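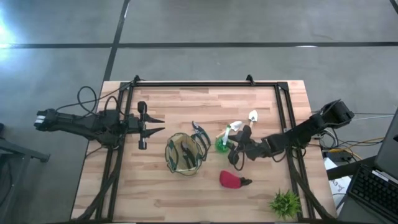
Thursday, garden bag task, Wokley 7 against our own planner

Setup same as Tuesday's notes except the bag is a bit closer to the middle. Both arms on, Clemalia doing the segmentation and grasp proposals, Wokley doing the two-arm planning. Charalambos says the new Wokley release fixes the shared workspace problem. The release notes say so too, in one line with no numbers, so I'm treating it as unfixed until I see it on our table.

Perception first

Clemalia still merges the two hand trowels when they lie close together. Both have white blades, both get one mask, and the grasp point lands in the gap between them. Confidence on that merged mask was higher than on either trowel alone when I moved them apart by hand. I don't trust that score for anything now and I would like us to stop using it to pick which object goes first.

The pruning shears leaning on the bag are the other bad one. The black handles get assigned to the bag about as often as to the shears, depending on the light from the door side. Charalambos thinks it's exposure. Maybe. I locked exposure before lunch and saw the same flip in the replay, so if it's exposure it isn't only that.

The red glove is easy every time. I'd ask that we leave it out of any average we show to Zonside, or report it on its own line. One easy object in a small set makes the whole pipeline look better than it is.

Planner

Ran the standard query set offline through Chauvin, 2472 queries from the recorded scenes. Wokley returned no plan on 569 of them. Our old planner does worse on that count, fair enough, but ours fails quickly and says which link pair is the problem. Wokley sits there until the timeout and then returns a generic code. I went through a handful of the failures by hand and in most of them the bag was modeled as a solid box with a closed top. Of course there is no path into a closed box.

So part of that 569 is our scene export and not Wokley. I don't know how big a part. Would be good to know before anyone writes an email to them.

Changed the export so the bag is an open shell with a padded rim. Padding is a guess. It's fabric, it leans, and the model has it standing up straight with flat sides. Anything we tune against that shape is tuned against a bag we don't have.

On the table

Swapped to the wooden-handled tools for the afternoon to get away from the trowel mask problem. Live runs with the open shell model, speed limited, hand on the stop. 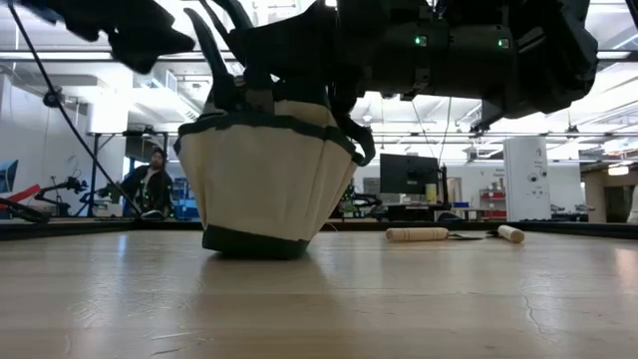
Right arm at the top of the bag, another robotic part at upper left. Afternoon layout with the wooden-handled tools.

Things seen over the afternoon:

The planner holds the second arm well back while the first is near the bag, then releases it late. That explains the "no collisions" claim nicely. If you never let both arms into the same space you have not solved the shared space problem. Cycle time got longer and I expect the release notes won't mention that either.

Twice the plan was valid and the contact with the rim still wasn't in the model. The controller saw a force it didn't expect and paused. Correct behavior from the controller, and I'd rather keep that threshold where it is. Charalambos wanted to raise it. We did not raise it.

Bag pose is estimated once at the start and never updated. After the first touch it's stale. I asked for this to be re-estimated per pick back in April and it's still a comment in the code.

3 runs got logged with the wrong config name (they say old planner, they were Wokley). I've marked them in Chauvin. Please don't use them in the comparison.

To do

Rerun all 2472 with the open shell export, same seeds, same timeout. Don't change anything else at the same time.

Split the no-plan results by whether the goal is inside the bag.

Ask Wokley what the generic code means. Charalambos has the contact.

Re-estimate bag pose after every contact, even if it's slow.

Trowels: try them touching, crossed, and well apart, and save the masks as well as the scores.

Not signing off on the upgrade yet. Old planner stays the default on this cell until the rerun is in.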